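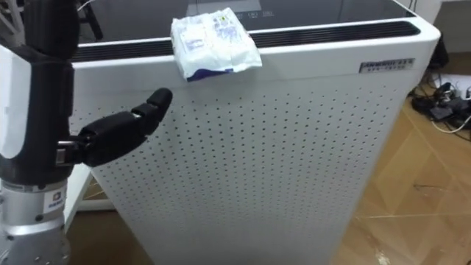
Khunthong Rooms refit, progress report to Cirkbridge Fund
Period: January to end of March
Grant line: air and furniture

Short one this time, sorry, the quarter got away from us. Full receipts follow by post.

Where we are

Air purifiers. Delivered, unpacked, running. We went for the tall upright kind in the end, white, perforated front, outlet grille along the top. Listska quoted for a smaller model as well but it would have meant two per room and twice the filters. Spend on this line 2973 pounds including the first set of spare filters and carriage. Under budget, but see below.

Placing them took longer than planned. First go was tight up against the radiators, which the fitting notes say not to do, so they all got shifted. Rule now is a clear gap in front of the perforated panel and nothing stood on top, no plants, no post. Laminated sign going up as soon as the laminator is mended.

Noise. Fine on low. On high it is too much for a meeting, so users turn it up at lunch and down again after. Not ideal. We are asking Listska about a timer setting, which the leaflet mentions once and then never explains.

Desks. Nine in, one still owed. These are the white ones with the inward curve cut in the front edge, metal legs, foot bar at floor level. People like the curve. The tops are matt and they mark easily, more than we were led to beleive. Scuffs, smudges, small specks. Washing-up liquid and a soft cloth shifts some of it. Have asked Pluvport whether there is a cleaner they recommend, no answer yet.

Floor. Kept the brown wood as agreed. Felt pads bought for the foot bars, 60 in the pack, not all stuck on.

Cables. The weak spot. Power leads still hang down behind the legs on several desks and catch feet and the hoover. Trays were in the original bid and got cut in the second round. We would like to put the underspend from the purifiers towards them if you are happy with that. Nearly 10 metres of tray would do both rooms.

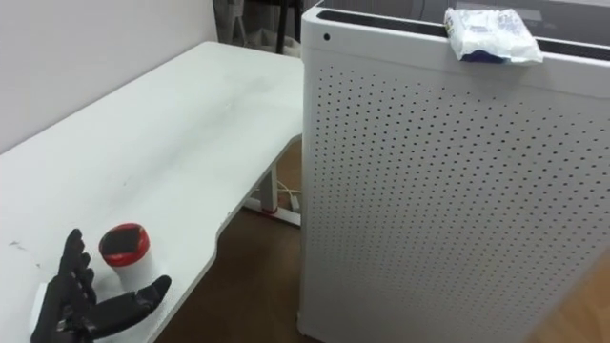
Cirkbridge replied to the draft of this report that moving money between lines is fine below the usual limit, but they want the tray quote in writing first, and asked could we also say what the desk tops look like after a full quarter of use, as two other grant holders are looking at the same range.

So, noted. Quote requested from Pluvport this morning. On the tops, we'll keep a simple log, what was spilt, what it was wiped with, did it come off. Cups seem the likeliest trouble so coasters are on the list, cheap ones.

Still to do
Last desk, chase
Tray quote to Cirkbridge
Felt pads, finish
Filter change date written on the side of each purifer
Timer question to Listska
Sign

Risks. Only the one realy, if the last desk slips past April the second room opens a place short. We can borrow a table from the hall. Next report same format unless you want it different.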